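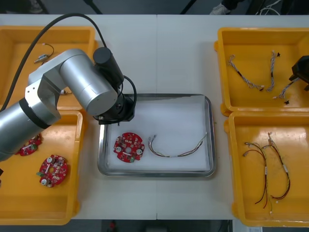

Yellow bins and a steel tray on a white table.

The Second Life of Small Parts

In Mirton, people do not like to throw a thing away before somebody has looked inside it. My grandmother kept a drawer for screws, springs and buttons, and when the radio stopped, she opened the drawer first and the wallet later. I grew up thinking every family had such a drawer.

Today the drawer has become a shop. Hämmerli, on the road to Cirkbridge, sells used parts from old coffee machines, door locks and washing machines. There are 504 kinds in the catalog, and on a good day in December some 700 pieces leave the counter in paper bags. Most of them cost less than a sandwich.

The difficult work is the sorting. A part without a name is almost worth nothing, even if it is perfectly healthy. So each piece must be looked at, compared with the old lists and put with its relatives. It is slow, and the pay is modest -- but the people who do it stay for many years. 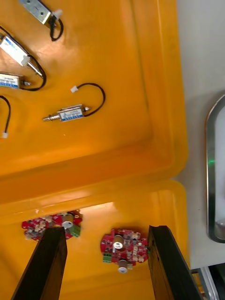 Veronika Zaugg wrote to me that I should not make it sound too beautiful. For her, a repair is mostly waiting: you order the part, it is the wrong one, you order again. She once spent a whole winter with a washing machine that could fill but not empty.

I believe her. Still, I went to the shop with the lock of my garden door and came home with a spring in a paper bag. It was a little too long. Theresia Zürcher at the counter had warned me of this, and she had also told me where to cut it.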